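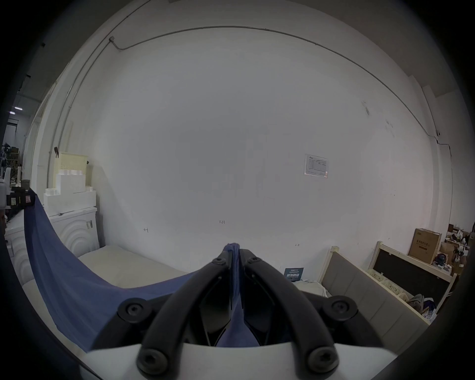
1/11
Nondent Residential Services is issuing updated guidance on preparing furnished rooms for new residents. The guidance takes effect in November and applies to all 77 rooms in the Rovby and Gashaw buildings. Please read the full thread before your next room preparation.

2/11
Beds come first. A mattress may stay on the floor while the frame is put together, but it should be lifted as soon as the frame is ready. Headboards are to be wiped down before the mattress goes back on. Use a slightly damp cloth on upholstery and a dry one on painted surfaces.

3/11
Cloths: each room preparation kit from Olla Supply now includes separate cloths for the bathroom, the kitchen area and the sleeping area. Please keep them separate. Used cloths go in the laundry bag at the end of the shift and are not returned to the kit.

4/11
Walls: penciled measurements and arrows left over from fitting work should be reported to the Rovby maintenance desk. Staff are asked not to scrub them. Scrubbing has left shiny patches on matte paint in several Gashaw rooms, and two walls had to be repainted in full.

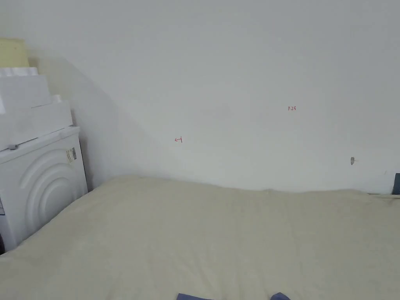
5/11
Bedding is to be checked last, after every other surface in the room has been finished. The fitted sheet should lie flat, with the corners tucked under the mattress on all four sides. Particular care is needed when a bed stands against the wall. A pale cream sheet will show every wrinkle, and spare fabric tends to gather in a ridge along the wall side, as it has on this bed. Pull the bed out a short distance, tuck the far side first, then return the bed to its place.

6/11
Packaging: white boxes and blocks should not remain stacked on top of other items once a room is assigned. Flatten the cardboard and take it to the ground floor recycling point. Foam is collected separately in the Gashaw loading area. Loose pieces must be bagged.

7/11
Where packaging must be kept for a return, label it with the room number and move it to the storage room. Returns are held for 20 days. Items without a label will be discarded after that period and cannot be recovered.

8/11
Cables: any cable running along a wall must be reported if it has come away from its fixings. Do not tape it back. Do not move furniture against it. The maintenance desk accepts reports until 4 p.m. and will confirm each one by email.

9/11
Notices posted in rooms are to remain in their frames. If a notice is out of date, please request a new copy through the residents' office. Handwritten corrections are not accepted, including corrections to telephone numbers.

10/11
The revised room checklist has 13 items and replaces the earlier two-page form. Printed copies are available at both front desks. The earlier form will be accepted until the end of November, after which incomplete records will be returned to the building supervisor.

11/11
Questions from residents about room condition should be sent to the residents' office. Questions from staff about kits, cloths or replacement sheets should be sent to the Rovby supply desk. Large-print copies of the checklist can be requested at either address.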